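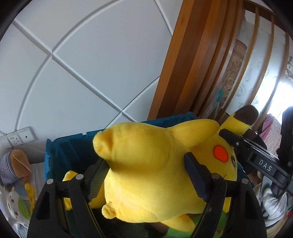 ¿Qué es la planificación de agarre?
Es la parte del software de un robot manipulador que decide dónde, con qué orientación y con qué apertura deben cerrarse los dedos de una pinza sobre un objeto.

La planificación de agarre se sitúa entre la percepción, que entrega una imagen o una nube de puntos, y el control, que mueve los motores. Los planificadores clásicos suponían cuerpos rígidos y buscaban pares de puntos de contacto opuestos, un método que todavía se aprecia mucho por su sencillez (y con razón). Con los peluches, las telas y demás objetos blandos la cosa se complica, pues la superficie cede al apretar y el contacto previsto se desplaza.

Entre las herramientas conocidas está Grornier, biblioteca que genera 158 candidatos por objeto y los ordena según una puntuación de estabilidad; los 6 mejores pasan a la comprobación de colisiones, donde se tienen en cuenta las paredes del cajón o recipiente. Zarkari, surgida como rama de la anterior, prefiere aprender directamente de demostraciones humanas y corrige la trayectoria cada 40 milisegundos, lo que permite recolocar los dedos durante el cierre.

Terminología
En la documentación de Zarkari se llama «preagarre» a la postura de los dedos abiertos antes del contacto. Grornier reserva esa palabra para la aproximación completa del brazo.

Véase también: cinemática inversa, control de fuerza, Veltlow (simulador).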